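Linen & Bed Making FAQ
Guest houses at Tonthorpe and Lorkthorpe

Last updated 10/09/2022

Quick answers, mostly for new housekeeping staff and for owners who let through us. If it's not covered, ring the Tonthorpe office before 3 pm. After that we're out doing turnovers and the phone goes to message.

What goes on each bed?
Mattress protector, fitted sheet, flat sheet, duvet in a white cover, four pillows. Singles get two pillows. Runner on doubles and up. No bedspreads any more, the last of the quilted ones went in June.

Which side does the duvet seam go?
Centre seam runs head to foot, down the middle of the mattress. If it's wandering off to one side the whole bed looks crooked, even when the overhang is right. Button end at the foot, always. Guests don't want buttons under their chin.

How far should it hang over?
Even both sides. At the foot, over the edge but not on the floor. If it touches the floor you've either pulled it too far or you've got a king cover on a queen insert – check the tag. Happens more than it should.

Do I have to iron the covers?
No. Out of the dryer warm, shake hard, fold straight away. A few faint creases are fine. Deep fold lines aren't. If it's been sitting in the basket overnight give it ten minutes in the dryer with a damp face washer and try again.

Can owners supply there own linen?
Yes, but it has to be white and it has to survive a hot wash. We've had lovely linen come in and go out grey. Three full sets per bed please – one on, one in the wash, one in the cupboard. Two sets isn't enough, we've tried.

What linen do you buy?
Dornholm covers and sheets for everything at Lorkthorpe. Tonthorpe is half Dornholm, half older stock that's being used up. Please don't mix them on one bed, the whites don't match in daylight. Runners and cushion covers are Ouellet. Order code for the plain beige runner is 677, the wider one is 687. Last time we got a full box of the wrong ones so read it back over the phone.

How do I order more?
Write it on the sheet inside the linen cupboard door. Not on a sticky note. Orders go in Mondays.

Is there a minimum order?
For pillowcases, yes, 100 from the supplier, so we hold them at Tonthorpe and hand them out as needed. Anything else can be ordered in ones and twos.

Pillows – what order?
Sleeping pillows against the headboard, coloured ones in front, small cushion last, on an angle. No karate chop in the top please. Zips and openings face away from the door.

The fringed cushions keep coming out of the wash tangled?
Then they're going in without a bag. Mesh bag, cold, gentle, and dry flat. Comb the fringe with your fingers while it's damp. Never the dryer.

How do I clean the upholstered headboards?
Vacuum with the brush head once a week, top to bottom, and get into the channels because that's where the dust sits. Spots: damp white cloth, blot, don't rub. Same for the fabric bases, which cop it from suitcases and vacuum cleaners. Make-up or hair product that won't shift, leave it and write it up. No bleach sprays anywhere near them! 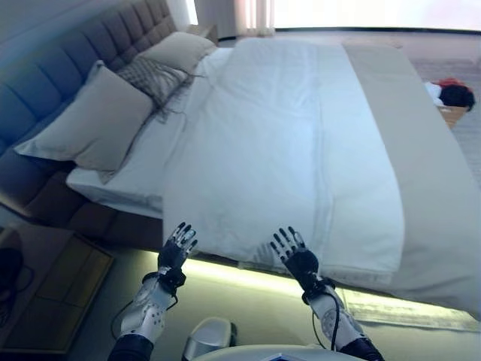

Smooth from the middle out with open hands, then do the pillows last. If you do pillows first you'll lean on the duvet reaching over and have to start agian. Walk round to the far side for the last corners, don't stretch across.

Where does the runner sit?
Across the foot area, flat, no twist. Straight edges. If it's been used as a suitcase mat (it will have been) it gets washed, no sniff test.

How often do runners get washed?
Every second changeover if they look clean, otherwise every time.

Someone's spilled wine on the duvet. Now what?
Cover off, cold water, straight into the soak tub. Check the insert. If it's gone through, swap the insert for a spare from the cupboard and tag the stained one. Don't put a clean cover over a damp insert, it'll smell by the next day.

Do guests get charged for stained linen?
Only if it can't be saved, and the office decides that, not the person stripping the bed. Take a photo, put the item in a labelled bag.

What about old linen?
Worn sheets get cut up for rags. Good-but-grey towels go to the animal shelter. Pillows go out once they won't spring back from a fold.

Key for the Lorkthorpe linen cupboard?
Lockbox by the laundry door, code 470. Put it back after!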